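I finally got inside the new Witstead library annex last night, and I have opinions, so settle in.

If you haven't been down that end of Adeleke Street lately, the annex is the three-story brick and glass addition on the back of the old library. The fences came down in December and the front doors opened to the public at 10 a.m. yesterday. I skipped the ribbon and went at suppertime, when I figured I could wander around without anybody's speech in my ear.

First impression? It's a lot taller than it looked on the drawings. The old building is low and sort of hunkered down, with that deep roof everyone loves, and the addition stands up straight behind it like a big cousin in a school photo. Dalia Abdel Rahman, the lead architect, told me the height came out of the parking fight. The city wanted to keep the lot, so the footprint shrank and the reading rooms got stacked.

I'll say this for her – the stacking works. You come in under a low ceiling, turn left past the returns desk, and then the stair hall opens up all the way to a skylight. I stood there with my mouth open for a bit. The walls are pale brick, laid with every third course pushed out the width of a thumb, and in the evening light you get these long thin shadows running around the room.

The stair itself is the part people will argue about. It's steel, painted a dark green, and it's loud! Two kids ran up it while I was there and it sounded like a drum line. Emil Kälin, who ran the job for the builder, Hurico, says rubber treads are on order and should be in before spring.

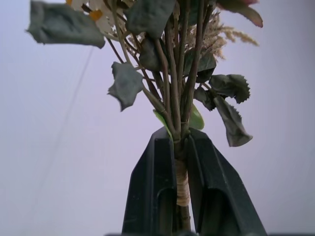
Artificial flowers and foliage, with tape around the stems.

Upstairs is calmer. The second floor has the children's room and a meeting room that holds 12 at one long table, and it can be booked for free by anybody with a library card. The third floor is the one I'd go back for. It's all reading room, with a row of north windows set deep enough that you can sit right in them. I took the one on the far end and read the same page of a magazine for twenty minutes while looking at the roofs.

The ceilings up there are covered in wood slats with sound panels tucked behind, made by a company called Sonum, and whatever they did, it's quiet. I could hear the elevator ding and not much else.

What don't I like? The side that faces the alley. It's a big flat stretch of gray metal panel with one door in it, and it looks like the money ran out right about there. Ingvar Bergmann, whose repair shop is across the way, called it "the back of a refrigerator" and I can't improve on that. Vibeke Vestergaard from the library board says vines are planned for it. We'll see. I remember when vines were planned for the bus station.

The annex adds 2,377 square feet of shelving and reading space, and the old front room closes next week so they can fix the plaster. Use the alley-side ramp if you're coming with a stroller, as the front one is still taped off. Hours are the same as before, and the bike racks have moved around to the parking lot.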